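# Week 6: is the Muvov two-arm kit worth it?

Okay, so last week a bunch of you asked me whether the lab should buy the Muvov kit or stick with our old single arm from Clarwood. I've had the trial set on my bench since Sunday and I have opinions!

What you get: two arms with parallel grippers, a mat, the teaching software, and a set of small parts to practice on (red blocks with a peg on top, a tray, a clear box with a lid). The trial runs 15 days, and after that it's 205 a month for a class license. Uker does a cheaper one at 120, but you only get one arm and no lid tasks, so I'd skip it for this course.

**Things I like**

- Setup took me 55 minutes, and a good chunk of that was me hunting for a power strip.
- The two arms share one program. You write "left arm, pick" and "right arm, hold" in the same file — no juggling two windows.
- The grippers let you set the closing force in plain numbers.

**Things I don't**

- Clear plastic is hard on the vision software. Shiny lids give it fits, and Floor Peeters had the same trouble with her group.
- The manual is thin. Cempaka Ngau wrote a much better one for her section, and I've put a copy in the shared folder.

For Lab 6 you'll work in pairs on the box task. One of you scripts the left arm and the block, the other scripts the right arm and the lid. Start slow, please — keep the speed slider low until both arms have done a full pass. Write down every time you have to hit stop and what you think caused it. I care way more about those notes than about a perfect run, and they're what I'll grade.

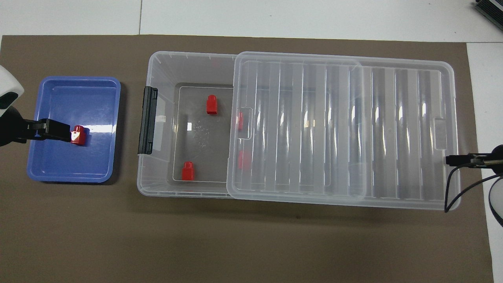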